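Farska teaching pack for simulated tabletop handling: review for departments

Reviewed by Usha Kandasamy, Automation and Control, Ramatano College

Farska is a classroom package published by Prisard for students who are learning to plan and test pick-and-place tasks. It supplies a simulated room, a perforated table, a single arm with a gripper and a stock of household objects. The college used it over one term with the second-year project group and with the evening robotics club, and this review is intended for departments considering the same purchase. 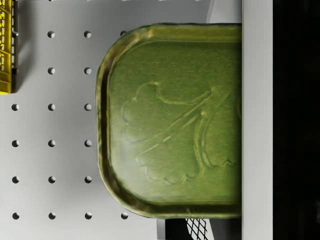
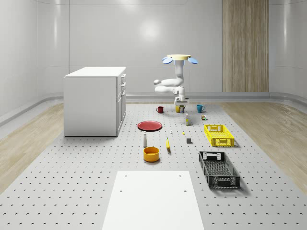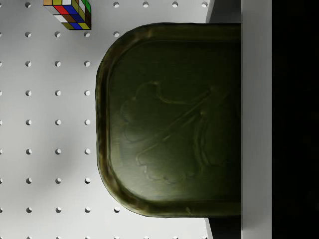
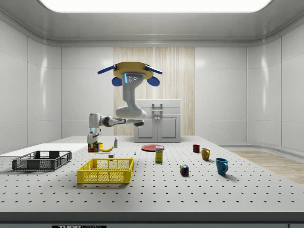

The term project asked each student team to write a sorting routine for a table of mixed domestic goods, to keep a written log of every trial and to defend the results before a panel of two staff. The college has set a task of this kind for several years on a small physical arm, and the chief difficulty has always been access, as one arm cannot serve a full class. Farska removed that difficulty at once. Students also met a wider range of shapes than the department's own box of wooden blocks had ever offered. The embossed green tin, seen at close quarters with the gripper finger at its right-hand end, became the standard test piece for the first half of the term. Its rounded corners and raised rim gave the teams something definite to discuss when they chose a point of approach, and most of the early logs are concerned with little else.

Installation and licensing

The pack was installed on 13 workstations in the computing laboratory. The site licence cost the department £1,120 for the year, which includes the object library, the teacher's console and the printed workbook. Installation was straightforward on all but the oldest machines, where the display had to be set to a lower level of detail before the arm would move smoothly. Prisard's written instructions are clear on this point, although the relevant note is placed in an appendix and was found only after a morning had been lost.

Student accounts are created from a list. The software accepts accented characters in team names but does not sort them correctly, and the team which had called itself Sýkora appeared at the foot of every register. The fault was reported to the publisher in April and had not been corrected at the time of writing.

The simulated room and its contents

The quality of the rendering is good. Shadows fall sensibly, the holes in the table can be used by eye for judging distance, and surfaces such as painted metal catch the light in a believable way. Students took the exercise seriously in part because it looked like a place of work.

The object library is well chosen. Mugs, a plate, a banana and open crates with lattice sides are all things that students have handled, and they arrive with firm opinions on how each should be picked up. This is useful in teaching. A team which has assumed that a mug should be lifted by its handle will defend the choice with some energy, and the discussion that follows covers grip width, balance and clearance without much prompting from the member of staff.

The crates deserve particular mention. An open crate appears to be the easiest target on the table, and several teams treated it as such in their first plans. The side walls must nevertheless be cleared by the gripper and by whatever it is carrying, and the wall nearest the arm is not always the one that causes trouble. The workbook devotes a full chapter to approach and release heights, and it is the best chapter in the book.

A small number of objects are less satisfactory. The banana's collision outline is simpler than its visible shape, so that the gripper may close on what looks like empty air near the curve. The workbook does not mention this. Staff should demonstrate it early, as two teams spent a full session looking for an error in their own code.

Camera views

Farska allows the table to be watched from the far end of the room, from a position near its front edge and from close by the gripper. Students are free to change between views during a run, and each view may be saved with the log.

The wide views were preferred for planning. With the arm, the crates and the loose items all visible together, a team could agree the order of work before any code was written. The close views were preferred for checking contact, and they are demanding to read. When a large item such as the tin occupies most of the view, very little of the table remains by which to judge position, and students had to learn to use the pegboard holes beside the rim as a guide. Nevzat Karakaya, who taught the club sessions, asked members to sketch the position of the tin on squared paper before they were permitted to send a correction. The sketches improved markedly over the term, and the department intends to keep the exercise.

It would be helpful if the two kinds of view could be displayed side by side. At present the student must switch from one to the other, and on the older workstations there is a noticeable pause.

Writing and running programs

Programs may be written in a block editor or as text. The block editor was adequate for the first three weeks, after which most teams moved to text by choice. Commands are given plain names and the error messages are generally written in full sentences. A message that a target is out of reach will state which joint has met its limit, and this was of real value to weaker students, who were able to correct a plan without waiting for assistance.

The trial log is the strongest part of the package. Each run is stored with its settings, the saved views and a space for comment, and the record cannot be deleted by the student. The project group stored 2,000 runs before the final assessment. Staff were able to see from these records which teams had changed one setting at a time and which had altered everything at once in the hope of an improvement. Marks for method were awarded on this evidence and were not disputed.

Export is limited. Logs can be printed or saved as a table, but the saved views are omitted from the table and must be collected by hand. For a large class this is tedious work and it should be addressed in the next release.

Use in the club

Club members range widely in age and experience, and the pack was less suited to them than to the project group. The workbook assumes a course of fixed length with regular attendance. Members who missed a session found it difficult to rejoin, and the club leader prepared a set of short cards, each with a single task, to replace the chapters. These cards can be supplied to other colleges on request.

The timed challenge was popular. Teams of 4 were given one layout and one session in which to place the small items in the crates. The scoring built into Farska rewards speed heavily and takes no account of an object set down badly, so the club used its own score sheet, with points withheld for any item resting against the crate wall.

Comparison with physical equipment

Departments should not regard Farska as a complete substitute for a physical arm. The simulated gripper does not wear, the table does not shift when somebody leans on it, and cables are absent from the student's concerns altogether. Those teams which later transferred a routine to the college's own arm needed between one and two sessions to recover the accuracy they had reached on screen. Their preparation was nevertheless much better than that of earlier groups. Fewer collisions were recorded in the physical laboratory than in the previous year, and the discussion of those that did occur was better informed.

Assessment

Strengths: sound trial records; a sensible choice of objects; helpful error messages; a good chapter on working with crates.

Weaknesses: limited export; no side-by-side views; a simplified outline for the banana; a scoring system that favours haste.

The department recommends Farska for taught groups in the second year and above, provided that at least a short period on physical equipment follows. It is recommended for clubs only where a member of staff has time to prepare separate materials. The college has renewed its licence for a further year and will use the same tin for the opening exercise, with the close view introduced one week later than before.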